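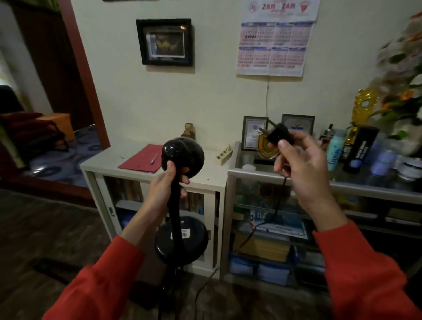 Gripper and camera comparison, Grirnport workshop
Minutes, August 25, 2019

Present: Joaquín Durán (chair), Iwona Krawczyk (minutes, under protest)

1. Minutes of the July meeting
Approved, apart from the sentence about Joaquín's soldering, which he wants removed. It stays.

2. Grippers
Iwona reported on the Skovitz two-finger against the Urbańczyk three-finger, both on the same arm, 400 grasps each. The Skovitz dropped 11. The Urbańczyk dropped 2, but takes so long to close that Joaquín made tea during one of the trials and drank it during the next. Neither can pick up a coin from a flat surface. The Urbańczyk brochure says otherwise – Iwona has written to them.
Agreed: keep the Skovitz on the arm for now. Repeat the slow runs with the newer firmware.

3. Cameras
The wrist camera sees the fingertips very well and little else. The head camera sees everything until the forearm gets in the way. Joaquín proposed using both. Iwona pointed out that she proposed this in July and that it is in the minutes, next to the soldering.
Agreed: both.

4. Controller
The Ondport controller lost its connection again, this time at grasp 3662 of the long test. Log attached to the shared folder. Joaquín suspects the network cable. Iwona suspects the controller. A new cable will be bought first, it being the cheaper opinion.

5. Handheld and corded objects
Discussion of whether plugs and power cords belong in the test set. Joaquín in favor, as homes are full of them. Iwona in favor once somebody writes down what counts as a successful grasp on a cable. Long silence.
Action: Joaquín to draft a definition, one page at most.

6. Other business
The hex keys are missing again. The 2.5 mm in particular.

Next meeting when the cable arrives.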